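Sun-ja Cha's kitchen memoir gets a spring launch at Usutden

Readers who have been waiting for Sun-ja Cha to write about her own life can stop waiting. Her first memoir, The Salt Drawer, comes out in March from Masteck, and it is a big, generous, noisy book that will keep a lot of people up past their bedtime.

Cha is best known for her short stories, which have had a loyal following ever since the small collections she put out in her thirties. This time she has turned to the eleven years she spent cooking and living above her aunt's canteen in the harbour town of Byun, from the winter she arrived with one suitcase to the morning the shutters came down for good. It runs to 346 pages, and the early readers at Masteck say they would happily have taken more.

They nearly got it. The first draft was 653 pages long and came in two parcels. Cha's editor, A-yeong Yeom, read the whole thing over one wet weekend and rang on the Monday to say yes, and then to say that the fishing chapters would have to go.

"Sun-ja was very calm about it," Yeom told us. "She said she had always known the fish were too long. I cried a bit over the squid myself, because it's lovely writing, but the aunt is the heart of the book and you have to be able to get to her."

And what an aunt! She is there from the second page, shouting up the stairs, hiding money in the rice, refusing to let anyone else touch the knives. Cha writes about her with great love and doesn't let her off anything. The long chapter in which the two of them fall out over a wedding dinner, and work side by side for a whole summer without speaking, is as good as anything she has done in fiction. There are sad parts too – the closing of the canteen is hard to read – but the jokes keep coming, even in the hospital.

The book has 14 chapters, each named after a dish that was on the board downstairs. No recipes, before you ask. Cha says she tried to write them out and found that her aunt had never measured anything in her life.

The launch is at the Usutden bookshop, upstairs in the events room, at seven in the evening. Cha will read from the opening and from the wedding chapter, and Yeom will be asking the questions. Copies will be on sale on the night and Cha has promised to stay and sign until the last person has gone home. The shop has ordered 400 for the first week, its largest order for a memoir so far, and is taking names now for anyone who would like one put aside.
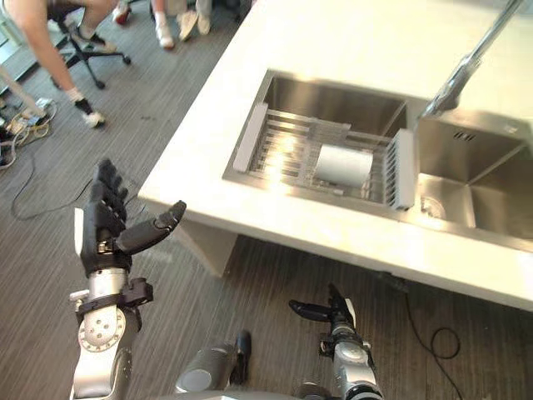
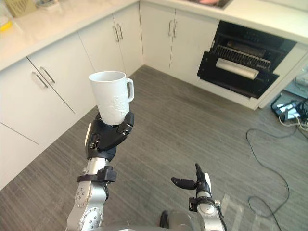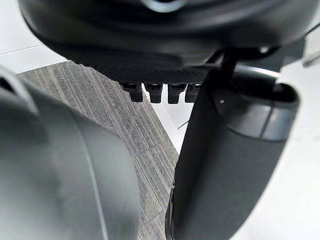 Cha wrote most of The Salt Drawer at her own kitchen table, between five and eight in the morning, before the rest of the house was up. She still thinks best near a sink, she says, and the book is full of them: the aunt is nearly always up to her elbows when something important gets said. One of the finest short passages is given over to nothing grander than a tall white mug with a loop handle, much like the one held up in the second picture, which the aunt kept on a high shelf for a son who had gone abroad. Cha was forbidden to drink from it. What she did with it in the end is told in the last chapter and we won't spoil it.

For those who can't get to the launch, there will be a second reading in the Jultum library the week after, in the afternoon, with tea. It is free and there is no need to book. The library's reading group has picked The Salt Drawer as its spring title, and new members are very welcome, including anyone who hasn't read Cha before. Her stories are being reissued alongside the memoir with new covers, so there will be plenty to go on to.

The Salt Drawer by Sun-ja Cha is published by Masteck in hardback and as an ebook. An audiobook, read by the author, will follow later in the year.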